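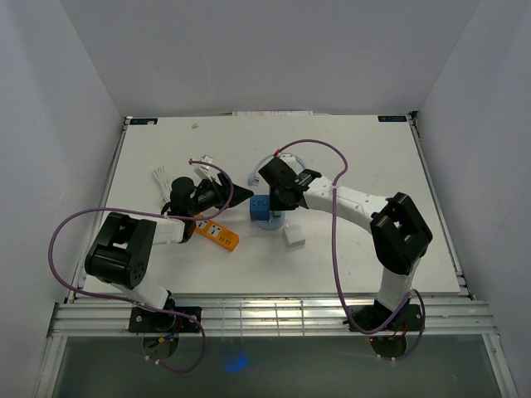
Figure 3. White table with pale walls, light coming evenly from above.

4. Setting the light level

The Flirow panel gives an even light over the table and the walls around it. Before you use it for the first time, you must set the level for your room. Please do this with the curtains closed.

1. Turn off all other lamps in the room. Also turn off the lamp in the hallway if its light comes through the door.

2. Press and hold the round button on the control box until the green light blinks. Release the button.

3. Turn the dial slowly to the right. The display shows the level in percent. Stop at 82. This is the factory level for a white table with matte walls.

4. Wait for 3 minutes. The panel needs this time to become stable, and the number on the display can move a little. Do not turn the dial during this time.

5. Press the round button one time, short. The green light stays on and the level is saved.

Note: If your table is dark, for example the Paisan table with gray top, start from a higher level and go down in small steps. A glossy top will always give reflections. We recommend to cover it with the matte sheet (sold separately).

Caution: Do not look directly into the panel when the level is above 50. Do not cover the air openings on the top side.

4.1 If the light is not even

One side of the table can look darker than the other side. In most cases the panel is not level. Loosen the four Reden brackets by half a turn, put a spirit level on the panel, correct the height and tighten the brackets again. Then repeat steps 3 to 5.

If one corner stays dark, check that the connector on this side is fully pushed in. You should hear a click.

Caution: Unplug the power cord before you touch the connectors.

4.2 Cleaning

Clean the cover of the panel after every 2000 hours of use, or earlier if you see dust. Use a soft cloth and a little water. Do not use alcohol or glass cleaner, they make the cover yellow. The walls can be cleaned with the same cloth.

For spare covers, please contact your Brudham dealer and have the serial number ready.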